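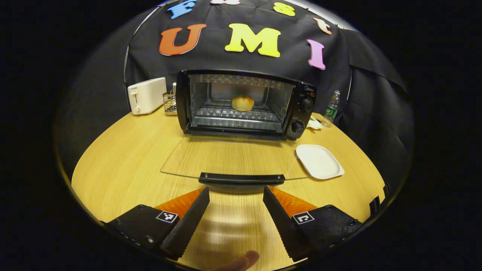 Bleddyn Nicholas wanted to know who had left the door time out of the sheet again. He said it from the other end of the room without looking up from his screen. If the door time was missing, the example was no good to him, and he was not going to guess at it.

I said it was me, and that I would go back and put it in.

"From the recording," he said. "Not from memory."

I had been at Torkero for three weeks. The job was called demonstrator. I held the gripper by its handle, squeezed it open and shut, and did one kitchen task over and over so that Sileo could learn it. Sileo was the model. It had no arm of its own in our building. The arm was at Parry, two hours north, and every evening our examples went up there and every morning a short note came back.

The task that month was the roll. Open the oven, take the roll off the rack, put it on the plate, close the oven. We needed 1690 good ones. When I started there were 407 in the folder, and Bleddyn had thrown out 102 others for reasons he kept in a column of their own. Too fast. Hand in view. Dropped. Looked away. I read the whole column on my first day and it was the only training I got.

I put in the missing time and went back to the table. The roll sat on the rack. I stood with my feet on the tape and held the gripper out in front of me.

"You're doing it the same way each time," Bleddyn said. He had come over with his coffee.

"I thought that was the point."

"It was the point for the first hundred. Come in from the left some. Be a little clumsy. Miss it and fix it."

"On purpose?"

"If you can do it without it looking like on purpose."

That was harder than it sounds. I came in from the left and reached for the roll and stopped short of it, and then I went the rest of the way and closed on it too late, so that it rolled against the back of the rack. I had to turn my wrist over to get it. I set it on the plate and shut the door and squeezed twice to mark the end.

Bleddyn watched the playback. "Keep that one," he said.

My mother used to bake on the weekend, and she had a way of taking rolls off a tray with her bare fingers, quick, one after another, tossing them in a cloth. I tried to think how she would have taught that to someone who had never had fingers. She didn't teach it to me. I stood next to her and after a few years I could do it. I asked Bleddyn how many examples he thought that came to, and he took the question seriously and went to get a pencil. He got as far as three trays a week and then his phone rang.

By four o'clock I had done 255 that week and my thumb was stiff. The roll had dents in it by then. I changed it for a fresh one from the bag and wrote the change in the sheet, with the time.

The note from Parry the next morning was longer than usual. Sileo had opened the door on the first try. It had reached in from the left and stopped short of the roll. It had waited there, and then gone the rest of the way, and closed too late, and turned its wrist over. The roll ended up on the plate. The person who wrote the note wanted to know if the pause was something we had asked for, because it had done it eight times out of ten.

I read it standing up with my coat on. Bleddyn had already printed it and put it by the sheet.

"That's mine," I said. "The pause."

"I know. I was sitting right there." He moved his cup off the paper. "One example shouldn't weigh that much. Eltov will have to look at how they're sampling it." Eltov was the group that ran the training, and he did not think much of them.

"Should I stop doing it?"

He thought about it — he looked at the oven for a while, and at the letters on the curtain behind it.

"Do some where you don't stop," he said. "Do some where you stop for something else. And put the door time in."

I hung my coat up, found the tape with my feet, and picked up the gripper.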